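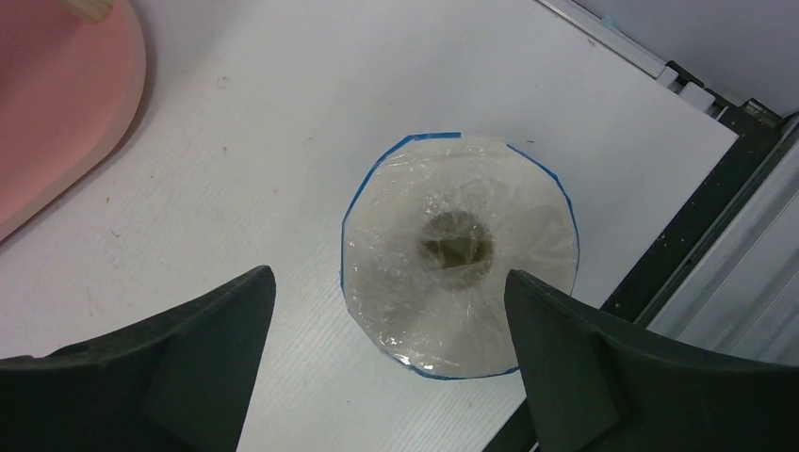 Plidomeo Help Desk
Ticket 800
Product: three-tier shelf, pink, rounded ends
Category: Assembly / fit
Status: Open, waiting on customer
Opened: March 26, 2025

Original message

Hi, shelf is for toilet paper, small supply room at our Patberg site. Got it together OK, no parts missing. Two problems.

1. Rocks when I load the top board. Not a lot but you feel it. Worse at one end.
2. Middle board. A roll goes in standing up fine but getting it out again is a pain, I keep catching the wrapper on the board above. Tore two already.

Is the spacing adjustable? Leaflet says nothing. Only the one leaflet in the box, drawings only, no words.

Rolls are a mix. Brown kraft wrapped ones from Khúc, plain white ones with the little printed pattern from Rimberg, and some older stuff in plastic. All close to the same height but not the same, kraft ones get taller depending on how the paper is folded in at the top.

Support reply

Thanks for writing in. The spacing is fixed on this model, the dowels set the height. For the rocking please try the following and let us know what changes:

Take everything off, top board first.
Back the screws off half a turn on the top board, all 4 of them. Do not remove.
Stand the shelf on a surface you know is flat and press down on the middle of the top board.
Retighten a little at a time, swapping ends as you go.
Put the shelf back where it was and load the bottom board before the top.

A picture of the shelf in use would help with the second question.

Customer update

Did the screws. One was way tighter than the rest, must of been me. Rocking is mostly gone empty. Loaded it again, kraft ones on top as before, blue wrapper one in the middle.

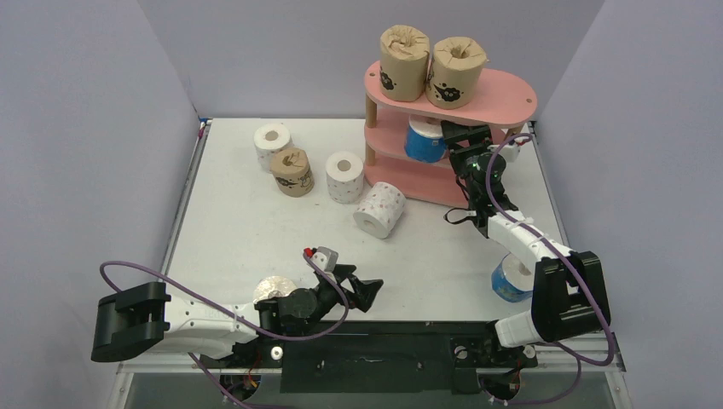

Still slow on the middle board. I've been standing the pattern ones on the table and then sorting from there, which works but takes up the table. If I lay a roll on its side it rolls off toward the front as soon as somebody bumps anything. Standing is better. Prefer standing.

Also, what is the max load? Asking for the top board mostly. Someone here wants to put hand soap refills up there, 8 bottles, 400 ml each. I said wait till I hear back.

Support reply

Glad the rocking is better. An overtight screw on one end would do that, it pulls the dowel off straight.

Please hold off on the soap. This model is meant for light paper goods and I don't have a tested figure for liquids. I have passed the question on.

For the middle board: put the shortest rolls there, plain ones if you can, and keep the folded-top kraft ones up top where there is no board over them. Slide out from the open side and don't lift untill the roll is clear.

Customer update

OK. Swapped them round, pattern rolls in the middle now, plastic one down at the bottom. Comes out easier. Haven't torn one since but only did it this morning.

Turned the shelf a bit too so I can reach in from the end. Leave the ticket open pls, still need the load number.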